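Workshop tips: setting up a bench for two arms

Posted May 2022, under Benches and Fixtures

These notes cover laying out a shared workshop bench for a pair of small arms, and checking the layout in simulation before anything is bolted down. They assume the arms are already assembled and talk to the controller. Wiring is on a separate page.

Mounting side

Put both arms on one long side of the table and leave the other long side for people and storage. We tried one arm at each end in February and gave it up within a week. Every job near the middle needed both arms at full stretch, and there was no safe place to stand while changing a fixture.

Mount to a stand beside the table, not to the tabletop. A Grolla stand was used here, but any frame that can be levelled on its own feet will do. If the arm shares the tabletop, each hard stop shakes whatever is lying on it, and small parts walk. Leave a gap of 20 mm between stand and table edge so that the two never touch under load.

Modelling the room

Model the room as well as the bench. It takes an evening and saves drilling holes twice. Include the shelf, the cabinet and any chair, with their true outside sizes. Bins and drawers should be modelled at the depth they have when pushed home, then checked again pulled out. Sockets on the wall are worth adding if cable runs matter.

Loose items should be a mix of heights. A bench tested only with cubes will pass, then fail the first time a tall item is left near the edge. Our set has flat pieces, small blocks, a can and a multimeter, placed at odd angles.

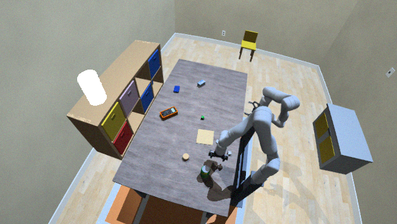 Layout check with the can at the near end of the table, both arms on the right.

Points to check at this stage:

Reach. Drive the gripper to each corner of the working area with the fingers pointing straight down. If the wrist has to tilt to get there, the area is too large. Mark the usable part on the real table with tape.

Elbow room. The elbow usually swings wider than the gripper. Run each arm through its slowest sweep with the other one folded back, then swap. Collisions between elbows are far more common than collisions between grippers.

Shadows. Turn shadows on if a fixed camera will be used for finding parts. An arm over the table can throw a shadow much bigger than itself, and a simple threshold will take the edge of it for an object. Move the lamp in the model until the shadow is clear of the working area, or teach the vision step to ignore it.

Contrast. A dark part on a dark shadow is lost. Bright green and red pieces on a grey top are easy to pick out, cream ones less so. Keep one awkward colour in the set on purpose.

Clearance heights

Set the travel height from the tallest loose item, plus a margin. We use 6 cm above the can for all sideways moves and only come down once the gripper is over the target. This is slow. It can be trimmed later, one move at a time, when the log shows it is safe.

For small cubes, open the fingers fully before coming down and close them slowly. Approach with the cube midway between the fingers. If it is nearer to one side, that finger pushes it before the other makes contact, and the cube turns. Correct the position at travel height – correcting it low down drags the part.

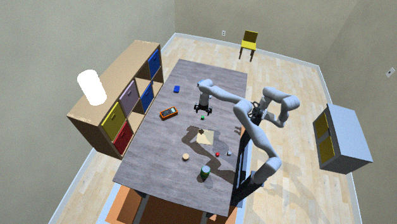

Nelu Matei writes that the travel height should be kept per item, in a table, and not set once for the whole bench. On the Dekker bench he found that a single height cost more time than all the gripper moves together. He also suggests a softer pad on the fingers for anything under the size of a sugar cube.

A table of heights is a fair point and we have moved to one. It is a plain text file with one line per item: name, height, grip width, closing speed. The controller reads it at start-up. If an item is missing from the file, it falls back to the tallest entry. Pads are still being tested. The Ument ones grip well but leave marks on painted parts.

How long to run it

Run the simulated bench overnight before trusting it. Our last full run was 1,386 picks, stopped by hand; around 3,000 would be better for a layout that is going to stay. Vary the starting positions each time. Save the failed picks in their own folder, with the item name and the wrist angle, and go through those first.

When moving to the real bench, start at a quarter of the simulated speed with one arm only, the second folded and powered down. Check the stand bolts after the first hour and again the next day.

Related pages: Levelling a Grolla stand. Cable guides for folding arms. Replacing finger pads on the Eltetti gripper.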